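Notes on writing a tabletop handling procedure

1/23/19

I have been rewriting our bench rules for manipulation work, and most of the old text turned out to be advice. "Use a suitable grip force" is advice. A rule needs a value or a condition, and a person other than the author has to be able to check it. By that test, 14 of the statements in the October draft survived and the rest went into an appendix.

The rules that cause the most argument are the ones on object sets. The Prosthorpe draft specified machined blocks and cylinders, which are easy to buy and easy to measure. They also hide problems. A gripper program tuned on rigid, symmetric parts will pass every test and then crush the first soft package it meets. The current text requires each set to include at least one deformable item, one thin flat item, and one item whose center of mass sits well away from the natural grip point.

Hand tools get their own clause. A hammer picked up by the handle puts a moment on the fingers that a block of the same weight does not. Our wording is now:

Grip as near the head as the handle geometry allows. Lift vertically until clear of neighboring objects. Hold for 3 seconds before any lateral move. If the tool rotates in the grip during the hold, lower it and log a slip.

Niamh McGrath objected to the hold time on the grounds that it adds up over a long session. It does. Over the 1387 lifts in the Destby log it costs more than an hour. I kept it — a slip during the hold is cheap, and a slip during transfer can end with a steel head on a wrist joint. 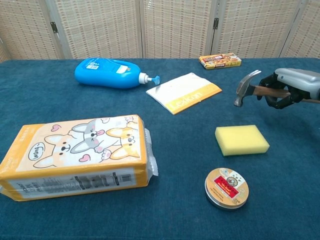
Surface covering is the other clause I expect mail about. Cloth reduces bounce and noise, and it keeps round items from rolling. It also changes friction for anything pushed along the table, so results on cloth and results on bare board must never be pooled. Record the covering at the start of each session and again if it is changed.

Spacing between objects is still open. Hunt wants a fixed minimum. I would set it from the open width of the fingers, so the rule survives a change of gripper. Section 8 of the Flasar manual has a clearance table that could be adapted, although it assumes parallel jaws and needs work for articulated fingers. Comments on that section are welcome before I renumber everything.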